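Workshop Builds > Pondwood Two-Arm Bench > Set-up Guide > Section 2

2 min read

2. Positioning the arms and setting the work area

Complete Section 1 (mounting and power) before starting. Both Rimstead controllers must be off.

1. Place the desk on level floor and lock its height. Changing the height later invalidates the calibration.

2. Lay the mat flat on the desk. Tape the corners if it curls.

3. Route each arm cable along the outside of the joints and fasten it with hook-and-loop straps. Leave enough slack at the elbow for full travel.

CAUTION: Do not use zip ties at the wrist. A tight tie will cut into the jacket after a few hours of motion.

4. Power on the left controller, then the right. Wait for both status lights to turn steady.

5. Open both grippers fully and run HOME from the Stiltov panel. Keep hands off the desk until the move ends.

6. Set the table height in the panel, measured from the arm base plate. Enter 108 mm for the standard Pondwood base.
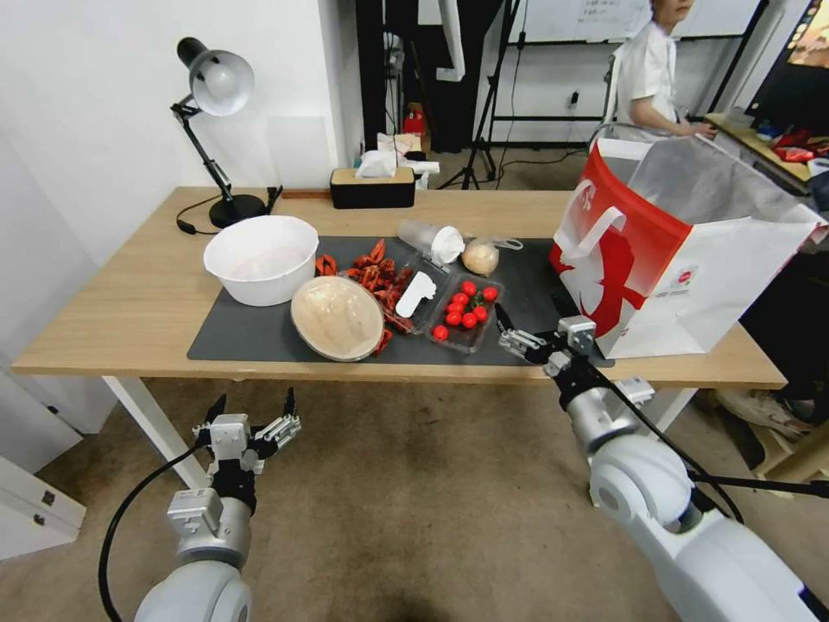
7. Jog each arm to the near edge of the mat, then to the far edge. If a joint limit warning appears, move the desk closer to the base and repeat from step 5.

8. Set grip force to level 2 for soft or thin-walled items. Level 11 is the maximum and is meant for metal fixtures only.

NOTE: Clear plastic reads poorly on the depth camera. Teach these grasps by hand – automatic detection often places the fingers too low.

9. Save the profile under a new name. The Võ default profile is overwritten at each update.

Continue to Section 3, Recording a motion.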